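Plilitdale test house

The Plilitdale test house is a simulated home used to set up, check and repair the software of the Omach, a wheeled household robot built by Blomqvist. It has been in service longer than any other part of the Omach program, and nearly every fault ever cleared on the machine was first chased through its blue rooms. Technicians usually call it "the house." The name Plilitdale comes from the street where the Blomqvist workshop stands.

Background

The first Omach units were tuned on a real floor, in a corner of the workshop fenced off with office partitions. Gøran Sjögren, who ran the bench at the time, found that most of a working day went into putting furniture back after each run. He built the first version of the house over one June as a way of trying a new camera setting without moving a single chair, and the rest of the team took to it at once. It was a wonderful change! A drive setting that once took an afternoon to check could be tried before the coffee was finished.

The house runs on a simulator called Lotier, which loads the rooms, moves the robot through them and feeds its software the same kind of image stream that the real head camera would send. The Omach software can't tell the two sources apart, and that is the beauty of the setup. A repair made in the house can be copied to a real machine without rewriting anything.

Setting up a session

A session begins with the robot's service profile. This is a file holding the camera height, the wheel spacing, the turning limits and the list of faults recorded since the last service. The technician loads the profile into Lotier, picks a starting spot and lets the robot look about without driving. Only when the view from the starting spot agrees with the stored map is the drive released.

The image stream is kept soft on purpose. Early versions of the house were drawn very sharply, and settings that worked beautifully there fell apart on the real machine in poor light. Sjögren cut the detail back until the two behaved alike, and the lower setting has stayed ever since.

Views of the rooms are saved during the look-about and kept with the service profile.
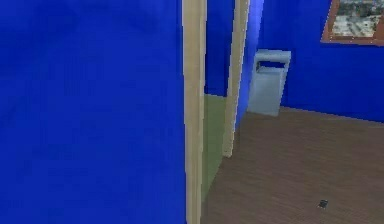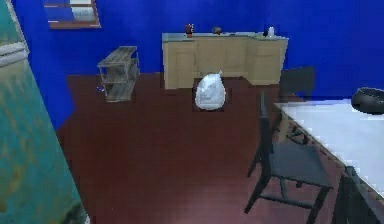 Camera calibration is the first real job of any service, and it is a satisfying one to watch. The robot is turned in place by small steps while the software compares each view with the map, looking for long straight edges it can trust. Door trim is a favorite. A tall beige upright against a deep blue wall gives a clean line from top to bottom, and a camera that has been mounted with even a slight tilt shows up right away. The change from brown wood to greenish-gray floor at a doorway is used in the same pass, as a check on whether the robot's idea of the ground is level. If both agree, the technician saves the correction and moves on. If they disagree, the camera mount on the real machine is loosened, reseated and tightened again before anything else is touched.

Distance checks come next. The robot is asked to estimate how far it stands from large pieces such as a refrigerator or a counter, then from thin ones. Chair legs are the classic trouble spot, especially where the legs of one chair overlap those of another from the robot's point of view. An Omach with a tired depth sensor tends to merge the pair into a single solid block and plans a needlessly wide path past the table. The usual remedy is to clean the sensor window on the real unit and repeat the check. Replacement is only called for when the merged block comes back after 2 cleanings.

Small objects on the floor are handled separately. The software keeps a threshold below which a dark patch is treated as a mark on the boards, and anything above it becomes an obstacle to be steered around. Setting this value well takes patience. Too low, and the robot halts for every streak in the wood grain; too high, and it will roll straight over something it should have avoided. A soft, rounded item such as a tied plastic bag gets its own class, as its outline changes so much with the viewing angle.

Fault replay

The feature technicians love best is fault replay. When a real Omach stops with an error, its log can be loaded into Lotier and the same commands sent to the robot in the house. Log entries carry numbered codes, and code 655 (lost position after a turn) is by far the most familiar. It often points to a worn wheel. The wear can be imitated in the service profile by trimming the wheel size a little at a time until the simulated robot drifts in the same way as the real one. The technician then knows how worn the wheel is before opening the housing, which is a lovely thing to be able to say about any repair.

Replay doesn't reproduce everything. Loose connectors, heat and battery trouble lie outside what Lotier can model, and logs showing these are passed directly to the bench.

Upkeep

The house needs looking after too. The map is rebuilt whenever a room is rearranged, and old service profiles are rerun against it every Wednesday. A full rerun covers 50 stored sessions. If any of them gives a different result from before, the new map is held back until the cause is found.

Lotier keeps the last 4 maps on hand, so a technician working on an older Omach can load the house as it stood when that machine was last serviced. Earlier maps are stored in the workshop archive and can be restored on request.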